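Trellotley Community Help > Workshop and Making > Home robots

Simulated room for a small floor robot: how much furniture do I need to get right?

Asked by Mahtab Vahidi, 18/08/2025

Hello all, and sorry in advance for the length of this! I'm building a little two-wheeled robot in the shared workshop on Plikmont Lane, and while I wait for a turn on the bench I've been making a pretend version of our games room on the computer, so that I can try out the driving code at home. The real robot is 44 cm tall with a ring of distance sensors down low, and the plan is that it trundles across the carpet and parks itself by the bin.

The room has a pool table, a stool, a tall white cabinet in the corner and a few other bits. My trouble is that the pool table is one solid block as far as the collisions go, so the robot treats it as a wall, when in real life it could drive straight underneath. The stool is the same. I did try giving every object its full detailed shape and the whole thing slowed to a crawl (my laptop is getting on a bit, bless it). Is there a middle way? And does the stuff on top of the furniture matter at all?

3 replies

Evander Gourlay
Lovely project, and yes, there's a middle way. Keep the nice detailed model for looking at and make a second, very plain shape for bumping into. For the table I'd use one flat box for the top and a plain cylinder for each leg. Same for the stool, but watch the splay: tilt the cylinders to match or your robot will think it has more room at floor level than it does. I'd put the crossbars in too, as they may well be low enough to catch it. The bin can be a single cylinder and the cabinet a single box. Cues and balls can have their collisions switched off altogether, unless you're planning to teach it pool!

One more thing, set your carpet friction by testing the real wheels on the real carpet. I left mine on the default all last December and had to redo 500 test runs.

Amini70
just delete the pool table

Plidanier
Evander's right about the plain shapes. Check where your sensors sit as well, mine were 7 cm too high in the model and they looked clean over the crossbars on a chair. If the laptop still struggles, make the textures smaller before you touch anything else.

Mahtab Vahidi (asker)
Thank you both, and Amini, I was tempted. Boxes and cylinders are in and it runs nicely now. I've left the cues where they were.
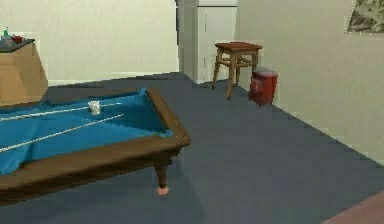 My games room in the simulator, with the stool and red bin over in the far corner.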